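The Zostudo Trough is a wall-hung utility sink for people who make a mess at home and like it that way. Potters, dog owners, dahlia growers, anyone who has ever tried to rinse a paint roller in a bathroom basin: hello, we built this one with you in mind!

# Zostudo Trough, model 882

Liesbeth Goossens drew the first version for her own back hallway, after years of carrying buckets of muddy boots through the kitchen. She wanted a bowl deep enough to stand a bucket in, with a flat rim wide enough to park a brush and a cup of coffee. The second version fixed the rim (the coffee kept sliding in) and that's the one we still make today at our workshop in Vurkovmont.

It's fireclay, fired in one piece, with a matte glaze outside and a smooth glaze inside. We get asked all the time if you could have the matte glaze on the inside too. You could, but you'd be scrubbing tea stains out of it every weekend, and we'd feel bad about it.

## What the bowl is like to use

The floor of the bowl slopes toward the back left corner, so the drain sits out of the way and you get a proper working area in front. Silt settles along the slope and you can wipe it up with a sponge before it goes anywhere near your pipes. There's a shallow ledge on each side that holds the slatted oak board, and the board slides end to end, so you can have it over the drain side for dripping things or over the front for scrubbing.
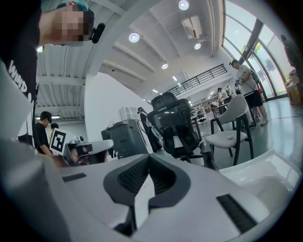

The corners inside are rounded to about the curve of a soup bowl. That sounds like a small thing until you've cleaned a square-cornered sink with an old rag wrapped around a butter knife. A round corner takes one swipe. It also means that clay, potting soil and dog hair don't have anywhere to hide, and if you've ever washed a spaniel in February you'll know how much hair we're talking about.

The front edge is thicker than the other three. You'll be leaning on it, and a thick, soft edge is so much kinder to your forearms when you're in there for a while with a stack of terracotta pots.

## Choosing your stand

The Trough hangs on two steel brackets, which come in the box. If your wall is plasterboard or crumbly old brick, go for the Drendden stand. It's a welded frame with adjustable feet, and it takes the whole weight of the sink, so the wall only has to keep things from tipping. You can order it with the lower shelf open or with a linen curtain on a rail. The curtain is lovely and we're very fond of it, but most people go without, and keep a crate of pots or a bag of potting mix down there instead.

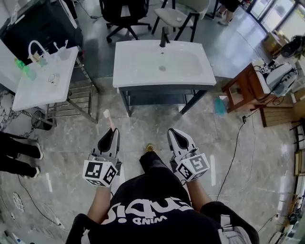 Color is the thing customers write to us about most, and we could talk about it all day. The Trough comes in chalk, moss and a deep brick red, and the stand comes in black or dark gray. Chalk is the one that goes with nearly everything. If you're nervous about mixing tones, look at how calmly the white rectangular basin sits on its dark gray metal frame, with the black faucet at the back and the gray marble-patterned tile underfoot. Chalk on the dark gray Drendden gives you that same easy contrast, and moss is a treat against warm wood or old red floor tiles. We'll mail you glaze chips so you can leave them on the windowsill and see them in morning and evening light.

## Faucets

We don't make faucets, and we don't drill the sink for them either. The Trough is meant for a wall-mounted faucet, with the spout high enough to get a watering can under it. Hilde Mertens in our workshop has fitted more of these than anyone, and her advice is to hold your tallest can in the bowl, mark the wall at the top of it, and add a hand's width. Do this before the plumber arrives. Plumbers are wonderful people but they don't know how big your watering can is.

A swivel spout is worth having. A pull-out spray is worth having twice over if there's a dog.

## In the box

- Trough bowl, in your choice of glaze
- 2 steel wall brackets with bolts
- Slatted oak board, oiled
- Basket strainer and plug
- Paper template for marking the wall

The stand, curtain and rail are packed separately. The Trough is heavy, and it takes two people to lift it onto the brackets. Please wear gloves with some grip, and lay an old blanket on the floor first.

## Looking after it

Dish soap and a soft cloth, that's really all. For rust marks from tools, use a paste of baking soda and water, leave it for a few minutes, then rinse. Skip the steel wool. The oak board likes a coat of food-safe oil now and again, and it'll tell you when: it goes pale and a bit furry.

Let plaster and grout set in a bucket and throw them away dry. Please, please don't rinse them down the drain.

## Ordering and delivery

Every bowl is glazed to order, and it takes seven weeks from your order to our door. Van Acker handles delivery and will bring the crate into any ground-floor room you like. They'll also take the crate away, though plenty of customers hang on to it. One came back to us as a photo of a very smart rabbit hutch!

Glaze chips are free. Write to the workshop with your address and the colors you'd like, and mention it if you're planning on the stand so we can put in a piece of the painted steel as well.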